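Section 3. Planning and Budgeting for a Tabletop Handling Cell

This section is for purchasing officers and site managers preparing an order for a Kaltthorpe tabletop cell. It should be completed before a quotation is requested from Govindasamy, the appointed supplier. Installation is covered in Section 4.

3.1 Defining the work

1. List every object the hand will be expected to pick up, hold or press. Use the names your own staff use.

2. Mark each object as rigid, soft or fragile. Food items and thin plastic packaging should be entered separately, as they affect the choice of fingertip covers.

3. Note any task that involves ink, liquid or powder. Such tasks require the washable cover set, which is priced as an option.

A mixed list is acceptable. A single table may carry a rubber stamp and open ink pad together with a bunch of grapes, a tube of tennis balls and sleeved chopsticks, provided that each is entered on the form.

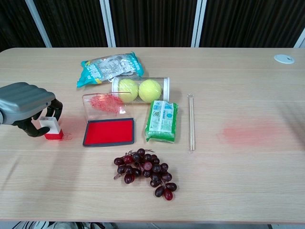

3.2 Choosing the table

1. Measure the usable surface. Deduct any area taken up by cable ports or fixed fittings.

2. Confirm that the surface may be marked. Red ink can leave a tint on pale wood, and the cost of refinishing is not covered by the Bedach service plan.

3. Allow clear space on the side from which the hand will reach.

Note: Existing furniture may be used if it is level and does not rock. Enter "own table" on line 4 of the form and leave the price blank.

3.3 Preparing the budget

1. Enter the price of the hand and its controller as one item, using order code 1613.

2. Enter fingertip covers as a yearly cost. Sites handling inked or sticky items should allow for about three sets a year.

3. Enter staff training. The Edov course is charged per person and is not included in the purchase price.

4. Obtain the signature of the budget holder. Forms received unsigned will be returned.

Caution: Do not order a second hand to share one controller. The controller supports a single hand, and connecting another will end the warranty.

3.4 Submitting the form

Send the completed form to Juwita Krishnan, Equipment Planning. Questions about covers and spare parts should be addressed to Azlan Yeoh. Orders intended for delivery in September must include the name of a person on site who can sign for the goods.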